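Right, thread time. I've had the Jundwood hand-held gripper kit on loan for 4 weeks and I have Opinions, nearly all of them good. Grab a tea.

Quick background for new followers: the kit is for recording demonstrations. You hold the gripper, you do the task yourself, and the recording goes into training a robot arm later on. No arm needed on the day, so I could do the whole trial with what fits in a rucksack.

The box comes with the gripper, two sets of pads, a charger, a strap for your wrist and a little printed guide. The guide is good! Someone sat down and wrote it for people who have never done this before. Page one is how to hold the thing without wrecking your thumb.

Setup took me 38 minutes the first time, and a good chunk of that was me looking for the right screwdriver. After that it's charge, switch on, wave it about a bit so it gets its bearings, go.

I did the first batch at home in my kitchen and it went fine, but my kitchen is dull. Same mugs, same worktop. So I asked Sze-wing Chien if I could bring it over to the shared studio in Drerkport for a few afternoons in February, and she said yes before I'd finished the sentence.

Best decision of the trial, that. The studio has easels and sculpture and long white tables and all sorts of half-open boxes, so every recording has something different going on behind it. If you want your robot to cope with real places, go and record in real places.

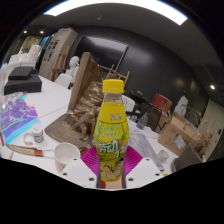
Pads next, as they're my favourite part of the kit. You get a smooth pair and a ribbed pair, and I swapped to the ribbed magenta ones on the first afternoon and never went back. They have very fine ridges running across them, and they're what I used for drinks bottles like the yellow one, one pad either side of the lower half and the label still there to read above them. The white plates in front are fixed through screw holes, so if you crack one you can change it yourself. I haven't cracked one. I have dropped the whole gripper on a concrete floor, sorry Jundwood, and it carried on as if nothing had happened.

Bottles are a lovely test object, by the way. Tall, easy to knock, and you learn very quickly whether you're coming in too high. Go low and go slow. Hạnh Cao gave me that tip on day one and I ignored it until day three.

Numbers for those who like them: I logged 144 recordings over the loan and kept 100. Most of the ones I binned were my own fault – I'd started moving before the beep, or turned to talk to someone halfway through.

Which brings me to grumble one. The beep is far too quiet! In a room with people chatting you just can't hear it. There's a small light as well but it's on the side facing away from you if you're left-handed, and I am left-handed. A buzz in the handle would sort it.

Grumble two: the wrist strap. It's fine for half an hour and then it starts to rub. I ended up putting an old sweatband under it and looking like I was off to play squash.

Someone asked how it compares with the Ondinau one. I only had that for a weekend so take this lightly, but the Ondinau felt heavier at the front and the trigger was stiffer. Nicer carry case though. Jundwood, please steal the case idea.

And a few of you wanted to know about the Đặng software that comes bundled. I liked it more than I thought I would. You plug in, it pulls the recordings over, and it flags the ones where it lost track of where the gripper was. You can trim the start and end by dragging. It crashed on me once, during an import, and nothing was lost.

Would I buy one? Yes, I've asked for a quote. For a small team or a college workshop it's a really friendly way in, and it's the first bit of kit in ages that visitors have wanted a go on.

Loan unit goes back in the post tomorrow, 7 Mar 2023, so if you want me to try anything odd with it, shout tonight. I'm already down for a bag of rice and a stapler.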